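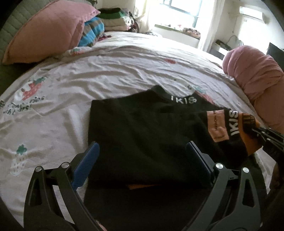

September, 2 pm, upstairs bedroom

Started on the dark things after lunch, with the bed as the folding table again. I know Corentin would like us to move to a proper table, and he may be right, but I do love the height of this mattress and the daylight from the window is so good in the afternoon that I'd be sorry to give it up (my back agrees with me, for once).

The black garment with the orange lining took more thought than everything else together. Folded in thirds it wants to creep open, and the lining slides out past the edge. Folding it in half first and then squaring it up gives a better rectangle, though still a rough one, and a bit of orange shows whatever I do. Ismail's idea is to fold with the waistband on top, lettering up, so whoever opens the drawer knows what they've got hold of without digging. I like that very much and have written it on the card for the Rilport drawers.

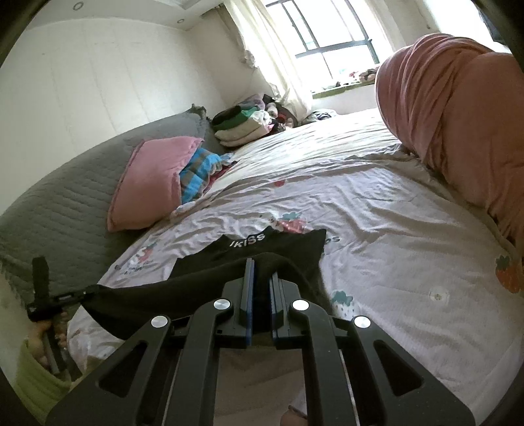 The other point about black on black is finding the band at all once the cloth has bunched up. The white letters are a real help there – look for those first, get the band straight, then worry about the rest. Wael tried it by feel alone and ended up with a very handsome bundle that was inside out, bless him.

Smooth the sheet before starting! I forget this every single time. The strawberry one wrinkles if you so much as lean on it, and a wrinkle under the cloth goes straight into the fold. Pink pillow can stay up at the head, it's in no one's way. The comforter is better rolled along the side than folded at the foot, which is where I kept kneeling on it.

Still to do: settle with Mostafa whether the pile by the window gets sorted by color or by kind. I'd say kind, but I've changed my mind on it before. Karim wants the plain tops kept apart either way. Ask about more drawer cards too, we're down to 2.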